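Student Robotics Team at Flascombe College to Hold Open Kitchen Trials in March

FLASCOMBE – The student robotics club at Flascombe College will open its workshop to the public in March for a day of household task trials. Visitors will be able to watch a two-armed robot with humanlike hands work in a full-size kitchen, sorting drinks and putting them away in a refrigerator.

The project, called Budwood, began last fall as an elective course with 12 students. It now runs as a club that meets after classes and is open to students from any department. Members write the control software, run the trials and keep the written log. The log had reached 327 attempts by the end of last term.

"We started with boxes on a table, and the students got bored with boxes," said Duván Ospina, who teaches the course and advises the club. "A kitchen has drawers, shiny surfaces and bottles that roll. They have to deal with all of it in the same program."

Current work centers on drinks left on the counter. The club treats a bottle lying on its side as a separate task from one standing up, with its own approach angle and thumb position. Green cans in the open freezer drawer and a bottle of pale yellow liquid on the white countertop make up one of the layouts used in the bottle task. 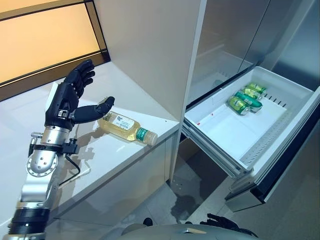 About the March Trials

Doors open at 9 a.m. in the Ríos Building, ground floor. Admission is free. Student teams will take turns at the controls and in the software booth, and each team will run the same set of tasks:

Pick up a bottle lying on the counter
Place it in the open drawer without knocking over the cans
Close the drawer

A run ends when the drawer is shut or when six minutes have passed. Teams may restart once. Scores will be posted on a board by the door after each run, and the club will answer questions from visitors between teams.

High school groups are welcome but should sign up ahead of time through the college's engineering office. Space behind the safety line is limited, and groups will be given a viewing time when they register.

Parts and tools for the kitchen were supplied by Zosico, a local equipment dealer. The club will publish its task list and scoring sheet after the trials so that other schools can use them.

Students who want to join Budwood for the next term can pick up a form at the event or at the Ríos Building front desk.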